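Lutar kitchen scene pack: gripper loses objects held by a narrow cap

Floor Verbeke
Asked 2023-12-14

I'm evaluating the Lutar kitchen pack for the arm simulator and have a licence for two seats. Grasping from the side works. When I pick an object up by its cap or neck, it slips out of the fingers during the lift, usually before the wrist clears the other items on the counter. I've left friction at the pack defaults and the physics step at 2 ms. Is this a fault in the pack, or should I be tuning something? I'd like to know before we pay for the full version.

Primo Lombardi

Check your grip force first. The default is low in every pack I've tried. Mine held after I raised it.

Mali Trevor

It can be tuned. The cap and body are separate collision meshes in this pack, and the cap mesh ships with a coarse hull. The fingers end up touching it at a couple of points and the object rotates out. Open the object file, set the cap hull to "fine" and reload the scene. Re-baking took 170 seconds on my machine. 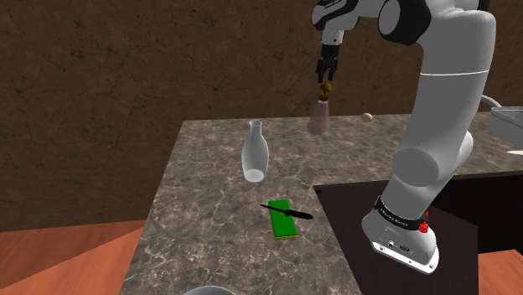
Franka arm holding the pink object by its cap, marble counter layout.

I then ran 878 lifts with the fine hull and the default grip force, all by the cap. Two were dropped, both with the fingers closing off centre. Friction was left alone. If you raise the force as Primo suggests without changing the hull, the contacts start to jitter.

The knife on the sponge is a different matter. Its handle hull is fine, but the blade is too thin for a 2 ms step, so drop to 1 ms if you need to grasp it there.

Barrett Pennington

Same trouble in the Zavitz pack, never fixed it. Didn't know about the hull setting. Does it carry over when you update the pack, or do you have to redo it?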